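3.2 Sites and households

The two sites were Skov and Kamura. Skov is the older one, mostly brick row houses, small back rooms, a lot of stuff kept in hallways. Kamura went up later and the units are bigger but have less closet space than you'd think from the floor plans. We mailed a short letter to 600 addresses in February, split evenly, and got 247 back. Of those, 213 filled in both parts of the survey and are used in everything below. The rest answered the first part only. We checked whether the dropped ones looked different on household size or years at address. They didn't, much.

No payment was given. Households got a copy of the results sheet if they ticked the box for it. Most ticked it.

Part one asked what people own and where they keep it. Part two asked what they had lent, borrowed or thrown out in the last year, and why. Wording for part two was taken from the earlier Flostovness survey with small changes (we swapped "neighbor" for "someone who lives near you" after the pilot, as people in Kamura read "neighbor" to mean the same floor only).

3.3 What counts as a shared item

This took longer than the rest of the design put together. A ladder that lives in one garage and gets used by four homes is shared, fine. A drill bought jointly by two brothers and kept at one brother's place? We said shared. Things left in a stairwell for anyone to take: not shared, counted under giving away. Things lent once and never returned were coded as lent, even when the owner wrote that they had given up on it.

Long, thin items gave us trouble. Poles, rods, rolled mats, curtain rails, anything tied up with a strap and leaned in a corner. Respondents often forgot them in part one, then listed them as lent in part two. So part one totals are low for this group and should be read that way. We did not correct for it. 

Coding was done by both authors seperately. Where we disagreed we talked it over and kept a note. Most of the disagreements were about garden things, and about whether a folding table is furniture (we say yes). 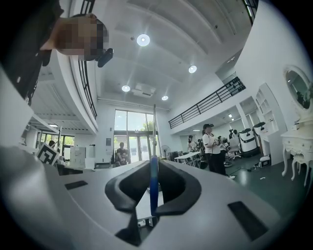
Figure 1. Thin gray rod with a bright blue strap along its lower part, between two black curved pads.

3.4 Storage and lending

Main finding first. Households that keep things where they can be seen lend more. This holds in both sites and holds after we take out the biggest households. An item kept in a hallway or by the door was more likely to have been lent in the past year than the same kind of item kept in a basement, attic or rented locker. Rented lockers were lowest of all. People who used one of the Pledent lockers at the edge of Kamura reported almost no lending from it, and several wrote that they would have to go and look before they could say what was in there.

We first thought this was just about how often a thing gets used. Things near the door are near the door for a reason. But the pattern stays when we only look at items the owner says they use less than once a season. Seldom-used and visible still beats seldom-used and put away. The gap is smaller in Skov, where almost everything is in the hallway anyhow and there is not much variation to work with.

Borrowing is a different picture. Where borrowers store their own things seems to make no difference. What matters there is years at address, and whether the home has a shared entrance. We had expected kids in the household to matter and it did, a little, for sports gear and nothing else.

3.5 Throwing out

Lending and throwing out were not opposites. Homes that lent a lot also threw out a lot. Our best guess is that both come from knowing what you have. The written answers lean this way: "found it when I was looking for something else" shows up again and again, and next to it, either a lending or a trip to the dump.

Skov respondents threw out more after a move or a death in the family. Kamura respondents threw out more in the weeks before a building inspection. We have no good measure of weight or value, just counts, so a broken lamp and a broken freezer are each one item here. A later round should ask about size at least.

3.6 Limits

Self report, one year of recall, 2 sites. The letters went out in winter and people may of thought less about garden and sports items then. People who answer a survey on what they own may be tidier than people who don't, or may just have more time. Long items undercounted as noted in 3.3. The locker result rests on a small group and we would not lean on it by itself.

Also the word "keep" in question 4. Some read it as "store" and some as "have not gotten rid of". The answers mostly make clear which was meant. Where they didn't, item was left out of the storage tables but kept in the ownership ones, so totals differ slightly between the two.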